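How to Share a Bench With a Robot Hand

So the new hands have arrived and your manager has used the word "journey." At Bimwood we went through it in September, sorting puzzle pieces for boxing, and I kept notes.

First, decide who teaches. Pick the person who does the job, whatever the org chart says. Ours was Asmaa Tawfik, who had nine years on pieces and no patience for slides.

Second, teach one grip at a time. Start with a flat piece pinched at the fingertip, and repeat it until you are sick of it. Asmaa logged 788 pinches before she let anyone say "ready."
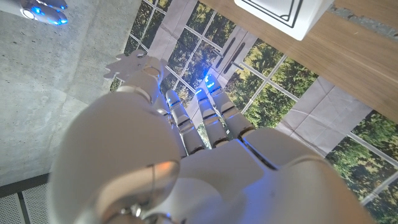
Third, rewrite the job sheet before the first shift. Ours still said "sorter" while people spent almost 2 hours a day clearing jams and arguing with the settings. Call that work what it is, and pay for it. We got the second part in writing after some lively emails.

Fourth, agree on who may hit stop. The answer is everyone, including the new kid.

Last, keep a hand-sorting station open. You will want it on update days, and the updates come whenever they please.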